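Home Pianos Stools Lighting Metronomes Hire Contact

Search products... Go

Plallis Adjustable Piano Bench

The Plallis is a height-adjustable bench for upright and grand pianos, made for people who sit at the instrument for several hours a day. It replaces our older Benance bench, which went out of production in September. The seat is wider than the Benance and the winding mechanism is quieter, so it can be altered between pieces without disturbing a lesson in the next room.

The frame is solid beech. The seat is firm foam over a beech board, covered in black vinyl that wipes clean with a damp cloth. Two knobs, one on each side, raise and lower the seat. You can turn either of them - they are linked under the seat and move together.

Seat width: 610 mm
Seat depth: 341 mm
Finishes: black satin, walnut, white satin
Guarantee: 6 years on the frame, 2 years on the mechanism

The bench comes with the legs off. Each leg is held by a single bolt and the spanner is in the box. Tighten the bolts again after the first fortnight, as the wood settles a little.

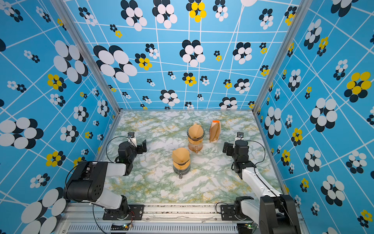
Choosing a height

Sit towards the front half of the seat with your feet flat on the floor. Your forearms should be level with the keys, or slope down to them very slightly. Small children will need a footrest as well, and we sell the Porna footrest for that purpose. It fits under the keyboard without touching the pedals.

Ayantu Weldu, who teaches beginners on our hire pianos, asks her pupils to count the turns of the knob from the lowest position and write the number in their practice book. It saves time where one bench is shared by a whole family.

If you play duets, please look at the double version instead. The single bench is not wide enough for two adults and the guarantee does not cover that use.

Care

Keep the bench away from radiators. Put a drop of light oil on the winding screw once a year, and wind the seat right up and down afterwards to spread it. Do not stand on the seat or carry the bench by the knobs. Scratches on the satin finishes can be touched in with the matching pen, sold separately.

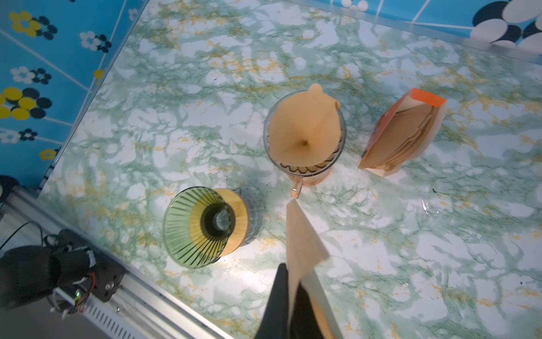

Carafe and dripper with a paper filter.

Delivery and returns

We deliver to mainland addresses by courier. Benches in walnut are made to order and take longer. If you would like to try one first, ring the shop and ask for Sizwe Nkosi, who looks after the seating. Unused benches can be sent back in the original box, with the spanner and bolts included.

Prices and finishes checked 14 April 2021.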